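Gripper comparison – working group minutes
Friday, March 6, 2020
Small lab, started late (previous meeting ran over)
Notes typed during the meeting, corrections to the list please

1. Minutes of last meeting
Accepted. One change: the "Trernia jaws" in item 4 should have read Brasberg jaws.

2. Hand-held grippers, power strip task
Task is plug and cord handling on the white multi-outlet strip, two hands. Head camera view and gripper view up on the screen for discussion.
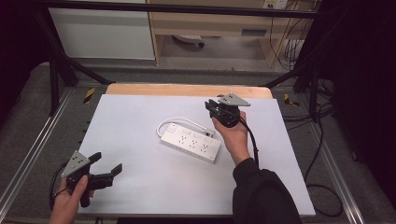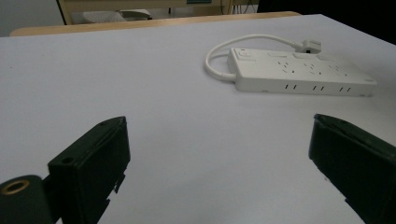 Antoniuk asked why we keep judging the jaws on the plug when the cord is where the trials get thrown out. Reported that going through the rejected ones, most were cord slipping out sideways while the other hand was still moving, and that jaw shape will not fix that if the inner faces stay flat. Wants a soft pad tried before anyone prints another version. Also said the plug is the easy half, and we should stop quoting it as if it was the whole task.

Discussion. General agreement on the pad, less on timing. Point made that if we change the faces now the trials so far are not comparable with the next lot. Counter point – they are not very comparable anyway, the start position of the cord was not fixed until last week.

Numbers so far: 233 trials recorded, 16 rejected. Target stays at 1,000 for the full comparison, both jaw sets together.

Decided: finish the current block with the flat faces, then pads. No mixing inside a block.

3. Brasberg vs. Tostano jaws
Brasberg: stiffer, better on the plug, people complain about the thumb after a long session. Tostano: flexes a little at full squeeze, opening width reads wrong when it does. Not a huge error but it shows up in the replay on the arm, which then closes short.
Suggested fix is to calibrate under load instead of with the jaws empty. Will try on one Tostano pair first.
Question on whether left and right hands need seperate calibration files. Yes. This was supposed to be done already. It wasnt.

4. Cameras
Gripper camera good enough for the plug close up. Worse when the strip is far up the table, slots go soft. Overhead helps with which hand is where, not much with depth.
Exposure to be locked at the start of each block, auto exposure drifts when a sleeve comes into view.
Time sync between overhead and gripper views: offset found in 9 recordings, all from the same morning. Keep them, mark them, do not use for the comparison until re-aligned.
Second overhead camera raised again. Left for now, no budget line.

5. Controller
Trernia controller tried on the arm for replay. Smoother on slow moves, but it overshoots when the recorded hand motion stops dead. Old controller does not do this – it lags instead. No agreement on which is worse.
Filtering the recorded motion first would help both. Someone needs to check it does not eat the small wiggle people use to seat the plug, which matters.
Request for a plot of both controllers on the same recording. Same one, please, last time it was two different ones and we argued for half an hour over nothing.

6. Cables
Gripper cables catch when hands cross. Longer cable tried on the left, then it drags. Overhead support suggested. Try with string before ordering anything.

7. Actions
- finish flat face block, then fit pads (both jaw sets)
- load calibration, one Tostano pair, write down the numbers this time
- separate left / right calibration files
- mark the recordings with sync offset
- controller plot, same recording
- cable support, string version
- tape marks on the board for cord start position, photo of marks into the shared folder

8. AOB
Spare brass inserts running low, reorder with the next parts request. The drawer labeled "old jaws" has current jaws in it, relabel.
Pads: thickness not decided, Antoniuk to send two options by email.

Next meeting end of March, same room, date to follow on the list.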